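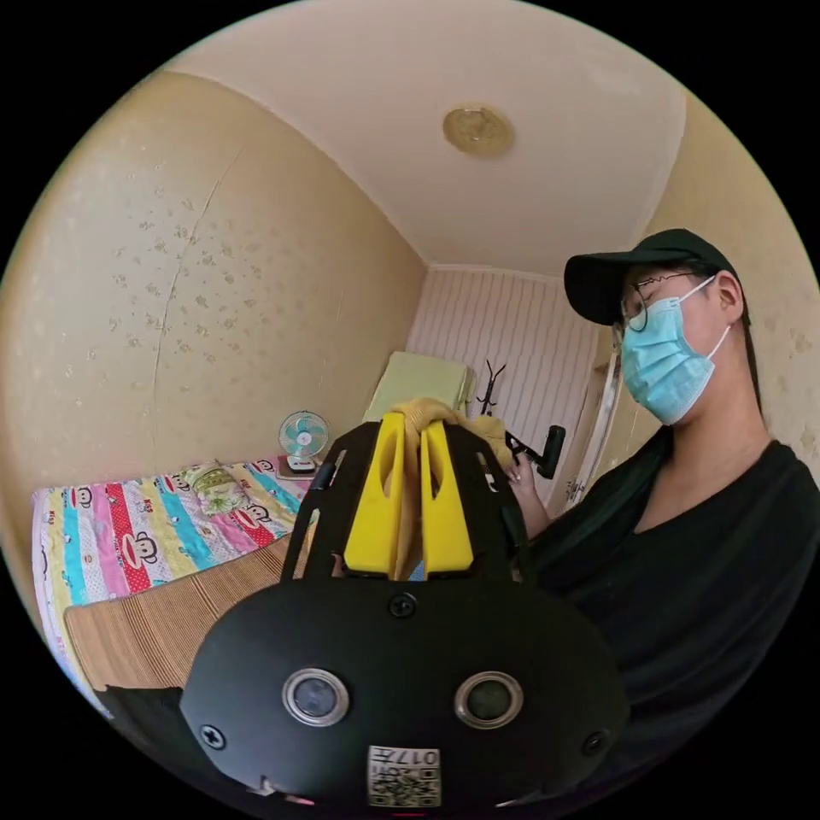 Holdale Audio Support
Ticket: Episodes missing from feed, duplicate downloads after host move
Status: Resolved
Priority: Normal
Opened by: Yesenia Cuervo
Assigned to: Nazar Demchenko
Product: Prikenia feed hosting, standard plan

Yesenia Cuervo, 09:14
We moved our show to Prikenia from our old host. The import finished without errors and the dashboard lists all 148 episodes. Since then two things are wrong.

1. The public feed only shows the most recent 100 episodes. Everything older has vanished from the listening apps.
2. Subscribers say their app has downloaded the last few months of programmes a second time. One listener reports 40 new episodes overnight, all of which she had already heard.

We are a weekly interview programme with a half-hour broadcast edit and a longer podcast edit. Only the podcast edit goes in the feed. The old host is set to redirect to the new address. I have not changed anything since the import.

Nazar Demchenko, 09:52
Thanks. I can see the account. Please don't re-run the import while this is open, as it will overwrite the records I need to compare.

Three questions:
Do you have a saved copy of the old feed from before the move?
Is the redirect permanent (301) or temporary (302)?
Did anyone edit titles or audio files after the import?

Yesenia Cuervo, 10:20
Old feed file attached, saved the day before. The redirect page at the old host just says "on". No edits by me. Tamsin Halvorsen also has a login, I will ask her.

Yesenia Cuervo, 10:41
Tamsin replaced the audio on one episode (the Güler interview, wrong sponsor message at the front). Nothing else.

Nazar Demchenko, 11:35
Findings so far.

Missing episodes: the feed has an item limit. New accounts start with it set to 100. The older 48 are stored and the audio files play when requested directly, so nothing is lost. They are simply not being written to the feed. The setting is under Show > Distribution > Feed length. I have left it alone for now. If we raise it before the second fault is dealt with, the older programmes may also arrive as new.

Duplicates: each item in a feed carries a GUID, which apps use to decide whether they have seen it. In your old feed the GUID is a short string ending in the episode number. In the new feed it is a URL on our media server. They don't match on any item I checked. The import should have carried the old values over.

Redirect: it returns 302. This is not the cause of either fault but it should be 301, or directories will keep the old address on record. You will need to ask the old host to change it.

Nazar Demchenko, 11:58
Import log for the account, trimmed:

11:02:07 fetch source feed OK
11:02:09 items found: 148
11:02:09 guid attribute isPermaLink: missing, default true
11:02:09 guid value not a valid URL, discarded
11:02:09 guid generated from media path
11:02:10 (previous two lines repeated for each item)
11:19:44 media copy complete
11:19:45 import finished, 0 errors

The old host leaves out the isPermaLink attribute. By the RSS specification a missing attribute means true, so our importer expected a web address, found a plain string and threw it away. It should have kept the string and logged a warning. I have passed this to the import team.

Yesenia Cuervo, 12:30
Understood, I think. Can the old values be put back? And if they are, will everyone get a third copy?

Nazar Demchenko, 13:15
Yes to the first. The second depends on the app.

Apps that keep a record of every GUID they have seen will recognise the old values and do nothing. Apps that only compare with the last version of the feed may treat the restored items as new and download again. I can't tell you how many of your listeners use each sort. Your dashboard shows 1,203 subscribers polling the new feed since the move. The remainder still have their apps pointing at the old address and are being passed along by the redirect.

Restoring is still the better option. Anyone whose app has not refreshed since the move will see no duplicates at all.

Proposed order:
a) Pause feed updates.
b) Write the old GUIDs back from your saved file, matched on publication date and title.
c) Check the output against the old feed.
d) Resume updates with the limit still at 100.
e) Wait for one full polling cycle, then raise the limit.

Please confirm you are happy for me to go ahead, and hold any new episodes until I update the ticket.

Yesenia Cuervo, 13:22
Go ahead. Next programme isn't due out until 21:00 tomorrow.

Nazar Demchenko, 14:47
Steps a and b done. 147 items matched automatically. One did not: the Güler interview. The replacement upload gave it a new publication date. I have matched it by hand and put back the original date. Please ask Tamsin to use "Replace audio" in future and leave "Re-publish" unticked.

Tamsin Halvorsen, 15:05
Noted. The box was ticked by default when I opened the page.

Nazar Demchenko, 15:11
Confirmed, it is. Added to the report for the import team with a note that it belongs to the dashboard people.

Nazar Demchenko, 15:40
Step c: compared both feeds item by item. GUIDs identical. Enclosure addresses differ, as expected. Durations agree to within a second apart from the replaced episode. Step d: updates resumed at 15:38.

Yesenia Cuervo, 08:50 (next day)
Two emails from listeners about repeat downloads last night, both using Dadska on older phones. Nobody else has written. My own phone shows one of everything.

Old host says the redirect is now permanent.

Nazar Demchenko, 09:30
Redirect tested from two networks, 301 on both. Dadska is one of the apps that compares with the last version only, so those reports fit. The listeners can delete the extra copies and should not see them come back.

Step e: feed length now set to "All". The feed validates. File size has gone up but is well under the limit the main directories accept.

Yesenia Cuervo, 11:10
All 148 showing in two apps. A third still stops at 100.

Nazar Demchenko, 11:26
The third is reading from a directory cache. Allow up to a day. If it hasn't cleared by then, use "Request refresh" in the directory's own podcaster page. There is nothing to change on our side.

Yesenia Cuervo, 21:34
New programme went out at 21:00 and arrived once, at the top, in all three. The third app has caught up with the back catalogue as well. Happy to close.

Nazar Demchenko, 09:05 (next day)
Closing.

Cause: importer discarded non-URL GUIDs where isPermaLink was absent; default feed length of 100 items.
Fix: GUIDs restored from customer's saved feed; feed length set to All; redirect changed to 301 by the old host.
Customer action: keep the old hosting account open for at least four weeks so the redirect stays up. Keep the saved feed file.
Linked: importer fault report (open), Re-publish default (open).

Internal note, Yurani Arboleda
Help page on moving hosts updated. It now tells customers to save a copy of the old feed before starting and to check the feed length afterwards. Importer fix is due in the June release. Until then, any import from a host that omits isPermaLink should be sent to Nazar or to Yurani Echeverri before the customer switches on the redirect.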